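Notes for session 8, wrist camera data
Boonsong Ongart, 4/24/20

Okay, so last time we got as far as why I like putting the camera at the wrist. The hand sits in the same spot in every picture, and everything behind it moves. That's a gift for learning, because the network gets a fixed ruler for free.

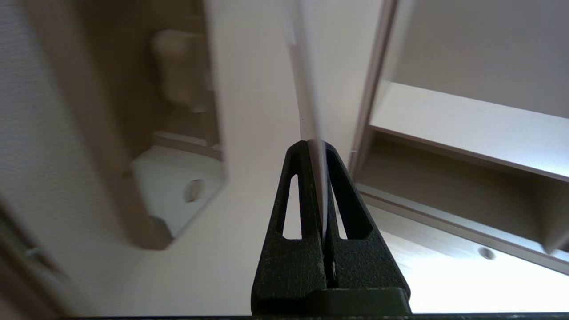

Now, the catch. In the Drusach set we have 1268 clips, and in January I trained on all of them without looking at the backgrounds. Bad idea! The policy had learned the walls – it did fine in the rooms it knew and got lost one door down the hall. 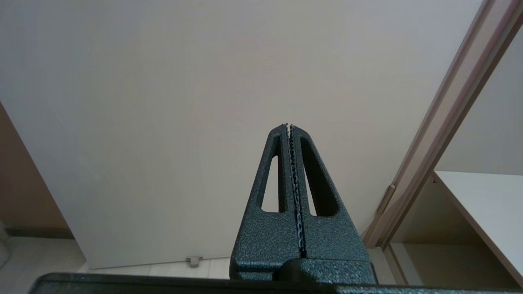 Fig. 2. Fingers together, door behind.

So we split by room. Hold out 3 rooms completely, train on the rest, and only then compare scores. My success rate dropped by almost 25 points, which stung, but I trust that number a lot more.

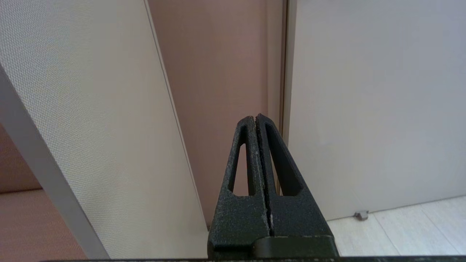
Gintarė Mockus wrote back that holding out rooms still isn't enough if the same person collected every clip, and she'd split by operator too. I think she's right – please try both splits for the homework, and bring your two curves to class.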